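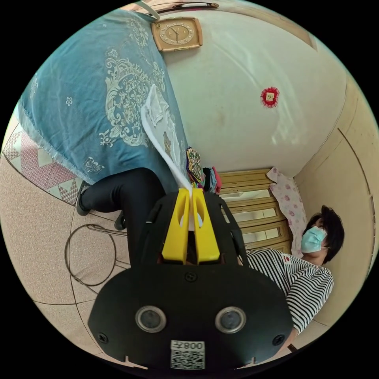 노란 손가락이 달린 핸드헬드 그리퍼로 흰 천을 집은 모습. 뒤쪽 탁자에는 꽃무늬 청록색 식탁보가 깔려 있다.

로봇 동아리 '아나우(Anow)'의 올해 과제는 천이다. 지난해까지는 블록과 컵처럼 모양이 변하지 않는 물건을 다뤘다. 동아리를 지도하는 이마드 다헤르(Imad Daher) 씨는 1월에 과제를 바꾸자고 제안했다.

"블록은 어디를 잡든 블록이에요. 천은 잡는 순간 모양이 달라집니다. 학생들이 처음 2주 동안은 많이 답답해했어요."

학생들은 사람이 손에 쥐고 움직이는 그리퍼로 동작을 기록한다. 기록한 동작은 학습 자료로 정리해 동아리가 만드는 프로그램 '리즈크(Rizk)'에 넣는다. 지금까지 모은 동작은 1,321건이고, 그중 157건은 다시 찍기로 했다. 이유를 묻자 다헤르 씨는 노트북을 열어 목록을 보여 주었다.

"대부분 너무 빨리 움직인 경우입니다. 손에 익으면 속도가 붙거든요. 사람 눈에는 잘한 것처럼 보여도 나중에 보면 천을 언제 잡았는지 구분이 안 돼요. 천이 두 겹으로 잡힌 것도 있고요."

작업은 학교 실습실에만 머물지 않는다. 다헤르 씨는 장소가 바뀌어야 자료가 쓸모 있다고 본다. 실습실 책상은 전부 같은 회색이고 조명도 늘 같다.

"집에는 무늬 있는 식탁보도 있고 바닥 타일도 제각각이잖아요. 흰 천이 흰 책상 위에 있을 때와 꽃무늬 위에 있을 때는 다른 문제입니다. 학생들한테 그걸 말로 설명하는 것보다 한 번 해 보게 하는 게 빨랐어요."

학생 한 명이 학기 중에 맡는 분량은 동작 200건이다. 집고, 들고, 옮기고, 내려놓는 것까지가 한 건이다. 기록할 때마다 천의 종류와 시작 위치를 공책에 적는다. 공책을 빠뜨린 날의 자료는 쓰지 않는다는 규칙도 학생들이 정했다.

어려운 점으로는 얇은 천을 꼽았다. 두꺼운 수건은 손가락 끝이 조금 어긋나도 잡히지만 얇은 천은 가장자리를 놓치기 쉽다. 손가락 사이를 얼마나 벌린 상태에서 시작할지를 두고 학생들 사이에 의견이 갈렸고, 결국 두 가지 방식을 모두 기록해 비교하기로 했다.

동아리는 학기 말에 열리는 교내 대회 '플루데난스(Fludenance)'에 참가한다. 종목은 탁자 위의 천을 집어 정해진 자리로 옮기는 것이다. 접기까지 할 계획이었으나 범위를 줄였다.

"접기는 다음 학기로 미뤘습니다. 옮기는 것도 아직 안정적이지 않아요. 대회 전까지는 다시 찍을 자료부터 끝내야 합니다."

신입 부원은 다음 학기 초에 모집한다. 프로그래밍 경험은 없어도 되며, 첫 달에는 그리퍼를 쥐는 법과 기록 공책 쓰는 법을 배운다.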